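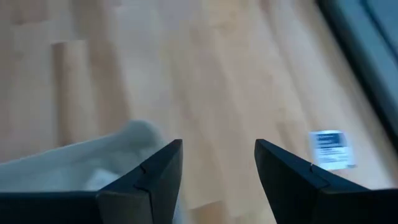 Does a wooden floor clean itself if you leave it alone? My cousin told me it did, and I didn't believe him. His idea was that dust blows away every time somebody walks past. Some of it does move. Then it lands again, usually under the couch. Pale floors make this hard to check, and dust loves that. On light, honey-colored planks with a fine grain, a bit of gray fluff can hide pretty well, and the thin lines between the boards are good places for crumbs to sit. So a floor that looks clean may not be. Try the sock test before you trust it.

The sock test

Put on a clean white sock. Slide your foot along one board, from one wall to the other. Now look at the bottom of the sock. Gray? Then the floor was dusty, whatever anyone told you.

Where does dust come from?

You may have heard that dust is mostly dead skin. People love saying this. I have my doubts about "mostly." Some of it is skin, sure, but there are also threads from clothes, dirt from shoes, pet hair and tiny bits of paper. How much of each depends on the house. A home with two dogs won't have the same dust as a home with none.

Should you sweep with the boards or across them?

Grown-ups argue about this one. Špela Georgiou, who taught me to sweep, says always go along the boards, so the broom follows the lines between them. Florian Wallner says it makes no difference at all. Don't take either person's word for it. Sprinkle a spoonful of dry rice on the floor, sweep it up one way, then do it again the other way. Which way left more rice behind?

What about water?

Go easy. Wood soaks up water and can swell, so a puddle is a bad idea even if the bottle of cleaner has a shiny floor on the label. Ask a grown-up first, and use a cloth that you've squeezed out hard.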